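Support > Orders and Parts > Missing or Damaged Components

Last updated 5 Oct 2019

Ticket 928: Druvell base game, short on harbor tiles and wrong deck in box

Status: Closed
Product: Druvell (second printing)
Opened by: Narendra Awasthi
Handled by: Loan Ngô, Xuân Ung

Original report

I bought Druvell in August from a shop in Brilmont and opened it last night for a four-player game. The rulebook says there should be 90 harbor tiles. We punched all the boards and came up two short. Both missing tiles are the double-dock kind, as far as I can tell from the parts list on the back page.

The second problem is the contract deck. The cards have the right backs, but a good part of them have icons that don't appear anywhere in the rulebook. One is a lantern and one looks like a coiled rope. We played the first round ignoring them and then gave up, because the other half of the deck ran out before anyone could fill a ship.

I checked under the insert and inside the punched frames. I still have the frames if you need them.

Reply from Loan Ngô

Thanks for keeping the frames. Please look at the corner of each one for a small printed letter. There should be one frame each of A, B, C, D and E. If you have two of the same letter, that would explain the tiles.

For the deck, please send the number printed at the bottom left of any card with a lantern on it.

Reply from Narendra Awasthi

Frames are A, B, C, D, D. No E. So I have extra single docks, which I didn't notice when I counted because they look so much like the others.

The lantern card says W-14. The rope card says W-31. The normal cards all start with D.

Internal note, Xuân Ung

W prefix is the Womura expansion. The contract cards share a back with the base game on purpose, so they can be shuffled together. Packing line must have pulled from the wrong tray for part of the deck. The extra D frame is a separate mistake, or at least I can't see how the two are connected.

Asked Volkan Bilgin at the warehouse to pull sealed copies from the same carton lot and check them. 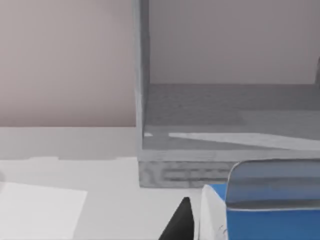
Steps tried

1. Sorted the contract deck by prefix. Customer has the D cards up to D-27 and W cards after that. The base game needs D-01 through D-54.

2. Checked whether the game can be played with the D cards alone. It can't. The ship sizes in the four-player setup assume the full deck. With two players you can get through a game if you use only the small ships, but the scoring comes out low.

3. Checked whether the Womura cards can be used as they are. They need the lantern and rope tokens from the expansion box. No.

4. Volkan opened sealed copies from the lot. Frames were correct in all of them. One had the same mixed deck. The rest were fine.

5. Compared the customer's frame list with the printer's sheet. Frame E holds the double docks and the start player marker. Asked the customer about the marker.

Reply from Narendra Awasthi

You're right, no start player marker either. We used a coin and I didn't think about it. Everything else matches the list.

Reply from Loan Ngô

We're sending a full replacement contract deck and one unpunched E frame. You don't need to return anything. Please keep the Womura cards separate from the new deck, as the backs are the same and they're easy to mix in by accident.

The parcel is going out from our Oyelaran address. There's no tracking on envelopes of this size. If it doesn't show up, reply to this ticket and please don't open a new one, or it goes to the back of the line.

Reply from Narendra Awasthi

Envelope came today. Deck is D-01 to D-54 and the E frame is there with the marker. Played a full game with four and it worked. One question: rule 6 says a player may pass when the dock is full, but the player aid says must pass. Which one is it?

Reply from Loan Ngô

The rulebook is right. You may pass, or you may pay a crate to swap a tile. The player aid has been fixed for the next printing. Iestyn Cadwaladr, who edits the rules, has added it to the errata sheet.

Closing this ticket.

271 views
2 comments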